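About Us

Home | About Us | Obituary Register | Burial Grants | Contact

The Cendeser Foundation keeps a public register of deaths for the city of Arkenham and the townships around it, and makes grants toward the cost of burial or cremation for residents who die without sufficient means. It is a private nonprofit organization. It is not part of the city government, and it is not affiliated with any funeral home, cemetery or church.

Our History

The Foundation takes its name from Cendeser Street, where it first rented two rooms above a printing shop. Its founder, Tadeusz Kwiatkowski, had spent most of his working life setting death notices for the local paper. When the paper began charging by the line, he saw that many families were cutting the notice down to a name and an age, and that a growing number were placing no notice at all. He began to keep a handwritten list of the people who had been left out. The first volume of that list holds 782 names and remains in our reading room, where it may be consulted on request.

The burial grants came later. Mr. Kwiatkowski had observed that the families who could not afford a notice were very often the families who could not afford a grave, and a bequest from the Nowakowski estate made it possible to help with both. The terms of the bequest require that its income be spent on Arkenham residents, and this is the reason the Foundation cannot accept grant applications from outside the area it serves.

Mr. Kwiatkowski retired as director after 17 years. He was succeeded by Hanna Piątek, who moved the register from index cards to a searchable catalog and opened it to the public without charge.

What We Do

The Obituary Register. Any person who lived in Arkenham at any time may be entered in the register. An entry normally gives the full name, the dates of birth and death, the place of burial and a short account of the person's life. Accounts may be written by relatives, friends, neighbors or former coworkers. Where no one comes forward, our staff will prepare a brief entry from public records. Entries are never removed for nonpayment, as no payment is taken.
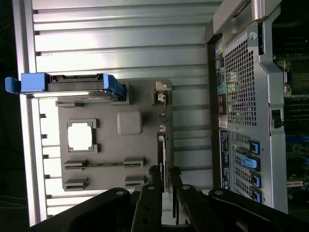 Gray plastic board on a ribbed metal panel.

Burial Grants. The Foundation pays approved grants directly to the funeral home, cemetery or crematory. We do not pay cash to individuals, and we do not reimburse costs that have already been settled in full. A grant may cover a plain casket or urn, transportation within the county, the opening and closing of a grave, and a flat marker. Flowers, catering and travel for mourners fall outside the terms of the fund.

Memorial Accounts. Families who wish to collect gifts in memory of a relative may open a memorial account with the Foundation. Each account has a named holder and a stated purpose, both of which are printed on the receipt sent to every donor. If money remains after the stated purpose has been met, the holder is asked in writing what should be done with it, and donors may read the answer on the account page. We introduced this rule after receiving a number of letters from people who had given to online collections elsewhere and had been unable to learn how the money was used.

The Reading Room. Our collection includes funeral programs, prayer cards, cemetery maps and bound copies of local death notices. The room seats 7 readers and is open in the afternoon from 1:00 until 5:00. Bags and coats are left at the front desk. Visitors may photograph documents for their own use – flash is not permitted.

Our Standards

The register is a record of people's lives, and it is read by those who miss them. Every entry is checked against at least one official source before it is published. We correct errors of fact whenever they are shown to us, and the date of the last correction appears at the foot of the entry. We do not publish the cause of death unless the next of kin has asked us to do so.

Readers may leave messages of condolence beneath an entry. Messages are read by a member of staff before they appear. Messages that make claims about the manner of a person's death, that ask for money, or that carry on a dispute among relatives are not published. A message that has been declined is kept on file for 73 days, so that the sender may ask for the decision to be looked at again. After that time it is deleted.

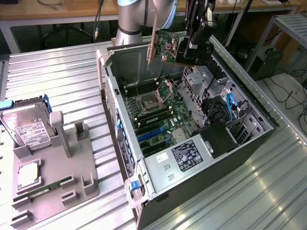

Requests to close an entry to messages are granted on the word of the next of kin. No reason need be given. Messages already published stay in place unless the family asks for them to be taken down, in which case the whole set is withdrawn and a printed copy is offered to the family for their own keeping.

The Foundation does not sell or lend its mailing lists. Contact details supplied with an obituary or a grant application are seen only by the staff who handle that file.

Our Staff

Hanna Piątek, Director. Ms. Piątek is responsible for the general management of the Foundation and for its relations with the funeral homes and cemeteries of the county.

Biljana Jurić, Register Editor. Ms. Jurić receives and edits all obituary entries. Questions about wording, corrections and translations should be sent to her. Entries are accepted in English, Polish and Croatian.

Celina Kurek, Burial Grants. Ms. Kurek reviews applications and answers questions from families, hospital social workers and funeral directors. An application can be started by telephone, and urgent cases are taken ahead of others.

Hanna Sikora, Reading Room and Collections. Ms. Sikora looks after the printed collection and assists visitors who are looking for a grave or a family line. She also arranges the annual reading of names, held each November in the hall on the ground floor of our building.

Funding

The work of the Foundation is paid for by the income of the Nowakowski bequest, by gifts from the public and by a yearly contribution from Drastik, the monument works on the east side of Arkenham. Drastik has no part in grant decisions, and families who receive a grant are free to order a marker from any supplier. Annual accounts may be read at the front desk, and a copy will be mailed to anyone who asks for one.

Gifts may be made to the general fund or to the burial fund. Donors who express no preference are credited to the burial fund. Gifts made in memory of a particular person are acknowledged to the family by letter, without mention of the amount.

Contacting the Foundation

Inquiries about a recent death should be made by telephone during office hours, or left with the answering service at other times. Inquiries about older records are best made in writing, with the full name of the person and any dates that are known. Married names, former names and variant spellings are all useful, particularly for families who arrived in Arkenham from abroad. The reading room is closed throughout August for inventory; the register and the grants office remain open during that month.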